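Sketar Activity Table, light wood top with square recess

Home > Tables and Benches > Activity Tables > Sketar

Sold by Bornow
In stock, 24 left
Delivery: 2 working weeks, flat packed

Most activity tables arrive with a built-in personality. There are cartoon animals round the rim, a ruler printed along one side that wears off by spring, and a cup holder that no cup has ever fitted. The Sketar has a light wooden top with the grain running lengthways, a dark square recess let into it, and that is the end of the decoration.

The recess is for putting things in. We have been asked for a longer explanation and we don't have one. Small coloured blocks are the usual choice, and a set of three (red, yellow and green) comes in the box. Masanobu Tamura, who drew the table, wanted the recess dark so that you could find it quickly against the pale top. He also wanted it at one side, leaving the middle free for sorting, stacking and the kind of thinking that looks a lot like staring.

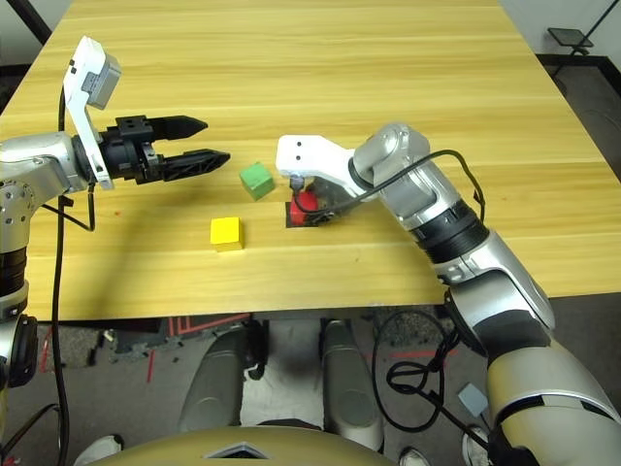
The blocks are plain cubes with no letters, numbers or farmyard noises. They are small enough to pick up in one go and just big enough to hurt when trodden on, so put them away at night. Replacement sets are sold separately under the Msimang name, in the same three colours. Please stop writing in about blue. Verna Blackwood in our office is in favour of blue and has been told.

Details
Top: light wood, clear finish
Length: 2000 mm
Width: 1000 mm
Recess: square, dark lined
In the box: table, fixings, one red cube, one yellow cube, one green cube
Assembly: two people, or one person and a certain amount of language

Care
Wipe with a damp cloth and dry it afterwards. Crumbs collect in the corners of the recess and a dry paintbrush gets them out. Felt pen will come off the finish if you catch it the same day. After that it belongs to the table.

What buyers say

"Solid, plain, doesn't wobble. My only grumble is the instructions, which show a screw I never found." — Nosipho Ntuli

"Bought for sorting games. Now mostly used by adults, who are worse at them." — Min-kyu Baek

Returns
Unused tables can come back within the month if they are in the original carton. We do check for felt pen.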